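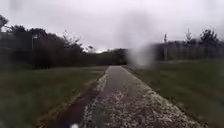 GISGATE, April

Goltlow path set, readme

Pictures of the footpath across Goltlow field, the straight part and the bit where it bends left. For people who look after paths, or want to sort path pictures by what's lying on them. Started as a folder for the Chowdhury survey, grew, needed a readme. So.

What's in it
- 200 pictures, jpg
- labels.csv, one row per picture
- notes.txt, messy, read it anyway

Labels
surface: clear / speckled / covered
left edge: soil / grass / water / unsure
right edge: same choices
bend: yes / no
sky: bright / dull

"Speckled" means small pale bits on the asphalt with gray still showing through. We don't label what the bits are. Petals, grit, hail, leaf scraps, they all come out as white dots at this size and we argued over it too long. If you need to know, go look at the path. Density is judged on the near half only, it always thins out toward the middle and that threw off the first round of labels.
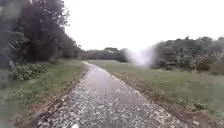 Reading time: 2 min

Edges. The hard part. A dark strip runs along the left side of the paving and depending on the picture it reads as bare soil or as standing water. Label what you see in that one picture, dont carry it over from the one before. If it has a sheen, water. If it's brown and dull, soil. Otherwise unsure. 17 rows are unsure right now and they can stay that way.

Right edge is ragged where soil and thin grass run into the field. Take the edge of the asphalt as the line, ignore the grass.

Trees on the left are very dark against the sky. Don't lighten the pictures to fix that, the specks wash out and the
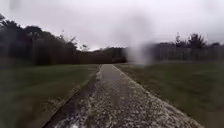
surface label goes with them. Tried it on 76 pictures, put them all back.

Known problems
- 13 pictures have no bend label, to do
- far end of the path too blurry for anyting, skip it
- grass is soft in a lot of them, no use for mowing height
- sky label is one person's opinion

Not good for: measuring path width, puddle depth, naming trees.

Use
Free for any use, say where you got it. Credit line is "Goltlow path set, Femier". Fixes to labels.csv welcome, put the old value in the notes column so we can check it.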